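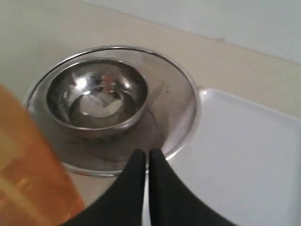
The Strainer Stays Out

My cousin Ruwan Abeysekara left me his kitchen for the month of August, plus a key that worked if you lifted the door while you turned it. He was off to Virkville to help his ex-wife's father sell a boat. I was between apartments (long story, most of it my fault), and I'd have slept in a bathtub if he'd offered me one.

He'd written me a note and stuck it inside the cupboard door. Water the basil. Don't answer if it's the Culton people. And then, underlined so hard the pen went through: the strainer stays out.

So it stayed out! It was a mesh strainer, the round steel kind, with a smaller steel bowl sitting in it, and the mesh had dark smudges down low that looked older than me. I walked past it for two days. On the third day I couldn't stand it anymore and went hunting for soap. 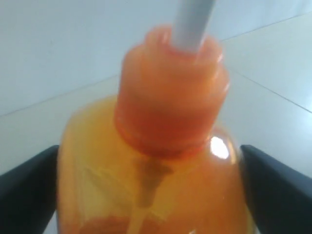

I knew that orange the second I saw it. Our aunt had the very same color of soap on her sink in Stomia, and she used to let us do one pump each, only one, and we'd stand on the stool and argue over who got the bigger squirt. Ruwan always did. He leaned on it with his whole weight. I swear I could smell that kitchen - fried onions, wet dishrag, the radio going in the next room - and I hadn't even pressed the thing yet.

I called him. It rang for ages.

"You're washing the strainer," he said. No hello.

"I'm looking at it."

"Is the soap out?"

"It's right in front of the strainer, Ruwan. They're practically holding hands."

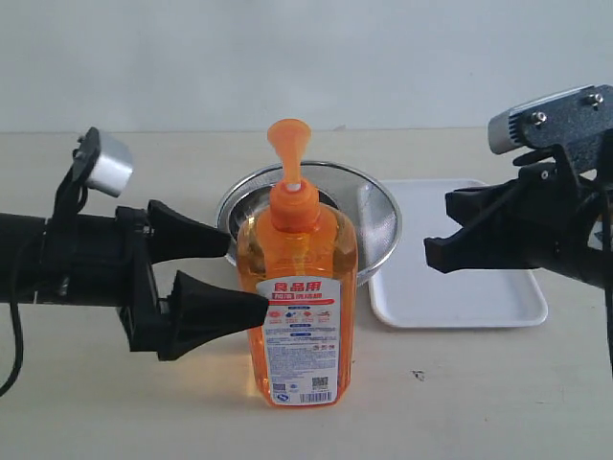 The orange soap, the strainer and the white tray, on the day I called Ruwan.

He didn't say anything for a bit. I could hear gulls, and a man yelling a number, 285, and then somebody yelling back 58, so I guess the boat wasn't going great.

"It was hers," he said finally. "I got it out of the box after the funeral and I never put it anywhere. I thought if I washed it I'd have to put it away."

Well, what do you say to that? I said you could wash a thing and leave it on the counter. People do. He said he hadn't thought of it that way, and I said that's why they let me out of the house, and he laughed, a little wetly, and told me to go ahead but do the bowl first.

I pulled the white tray over and stood the bottle on it.
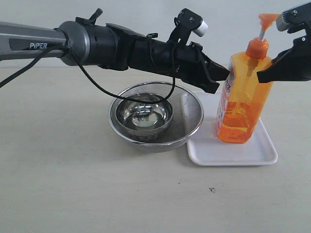

What Ruwan Said About the Boat

They got 68 for it in the end, and that was with the oars. He told me this at the door, still holding his bag, looking past me at the counter the whole time.

"You moved it," he said.

"Three inches."

He went over and moved it back.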